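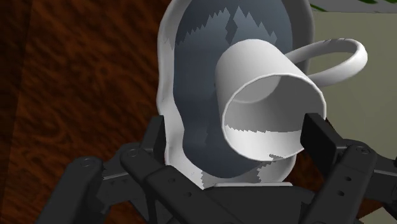 4.2 容器の形状は飲用量を左右するか

飲み物を入れる器の形が摂取量に影響するという主張は、消費行動の研究では半ば常識として扱われている。口の広い器では一口の量が増え、背の高い器では注ぐ量が減る、といった説明が典型である。しかし、この種の知見を引用する文献をたどると、根拠の多くは小規模な実験に行き着き、しかも測定しているのは「注いだ量」であって「飲んだ量」ではない。本節では、この二つが同一視されてきた経緯を検討し、職場の給湯室で得た記録をもとに、従来の主張がどこまで支持できるかを述べる。

まず先行研究の問題点を挙げる。第一に、参加者が実験の目的を察している可能性が高い。形の異なる器を続けて渡されれば、器について何か調べられていると考えるのが自然であろう。にもかかわらず、事後に目的の推測を尋ねた研究は少なく、尋ねた場合も結果が本文に示されないことが多い。第二に、器の容量が統制されていない。円筒形の器と裾の広がった器を比較しながら、満水容量が異なるまま分析した例すらある。これでは形の効果と容量の効果を区別できない。第三に、観察時間が短い。10分程度の着席課題の結果から、一日の水分摂取について論じるのは無理がある。

本調査では、Rumden社の二つの事業所において、勤務中の温かい飲み物の利用を記録した。器は満水容量を揃えた三種で、円筒形のNandis型、口の広いKusuma型、および従来から両事業所で使われていた型である。器は20日ごとに入れ替え、入れ替えの理由は備品の更新とのみ伝えた。注いだ量は給湯器の吐出記録から、残量は返却時の重量から求めた。欠測と明らかな誤記を除き、分析に用いた利用記録は628件である。

結果は、先行研究の主張をほとんど支持しなかった。注いだ量については、Kusuma型で他の二種よりやや多い傾向が見られたものの、事業所を変量効果として加えると差は不明瞭になった。飲んだ量では、三種の間に一貫した差は認められなかった。Kusuma型では返却時の残量も多く、余分に注がれた分の相当部分が捨てられていたことになる。注いだ量だけを報告していれば、広口の器が摂取を促すという従来どおりの結論を書くこともできたであろう。

むしろ変動の大半は、器とは関係のない要因で説明された。午前と午後の違い、会議の有無、給湯室までの距離である。とりわけ距離の影響は大きく、給湯室と同じ階で働く者と別の階で働く者の差は、器の種類による差をはるかに上回った。これは目新しい発見ではない。遠ければ行かないというだけのことであり、介入策として器の交換が好まれてきた背景には、配置の変更より安く済むという事情があるように思われる。

器の色についても一言触れておく。白い器では飲み物が濃く見え、砂糖の追加が減るという説がしばしば紹介される。今回の三種はいずれも白で統一したため、この説を直接検証することはできない。ただし、根拠として挙げられるPrenlow調査は、色の異なる器を別々の店舗で用いており、客層の差を取り除いていない。少なくとも、職場の備品選定の指針に採用できる水準の証拠とは言いがたい。

本調査にも限界はある。吐出記録は利用者を識別しないため、個人内の変化は追えない。私物の器を持ち込む者がどの程度いたかも把握しておらず、その割合が入れ替えの時期によって変わった可能性は残る。また、返却時の重量測定では、流しに捨ててから返却された分が飲用として計上される。この誤差は飲んだ量を過大に見積もる方向に働くが、器の種類ごとに同じ大きさであるという保証はない。三種の入れ替え順を両事業所で逆にしたものの、気温の影響を完全に打ち消せたとも考えていない。

それでも、器の形の効果が、しばしば言われるほど大きく頑健であるなら、この程度の雑音のもとでも何らかの兆候は現れたはずである。仮に真の効果が存在するとしても、それを確実に検出するには、著者らの試算で少なくとも2,000件の記録が必要になる。その規模に遠く及ばない実験が有意な結果ばかりを報告してきたことは、効果の確かさよりも公表の偏りを疑わせる。次節では、既報の効果量と標本の大きさの関係を図示し、この点をさらに検討する。

図3 円筒形マグの形状。細い環状の取っ手をもつ。コンピュータによる描画。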